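Trumik Tabletop Demos: read me first

Hello, and thank you for downloading! Trumik is a set of 3000 episodes in which a person at the controls guides two arms through small jobs on a tulip-print mat. Some tasks use pencil sharpeners and their shavings trays, which are fiddlier than you'd think. 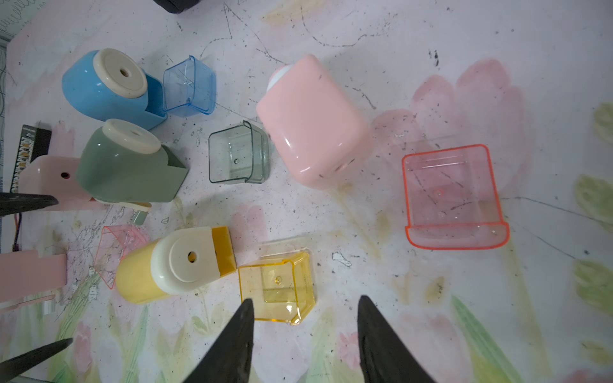
Each episode folder holds the camera videos, the joint positions and a short sentence naming the task. We kept the slow ones and the fumbles too (look for the "retry" flag), and we'd love to hear if they help your training.

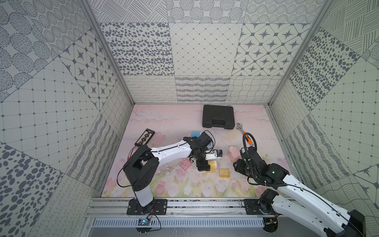
Both arms are logged on the same clock, so please don't shift one against the other when you load them. Version 4 fixed the gripper values in 21 episodes, and anyone still on version 3 should download those again.
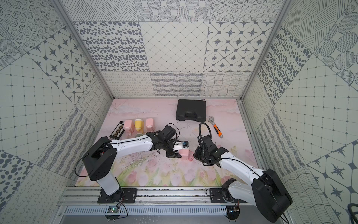
Kerstin Rieger wrote to ask that new operators practice the bottle tasks one arm at a time before trying both, and her notes are in the docs folder.

Questions go to Meifang Fu at Lullel.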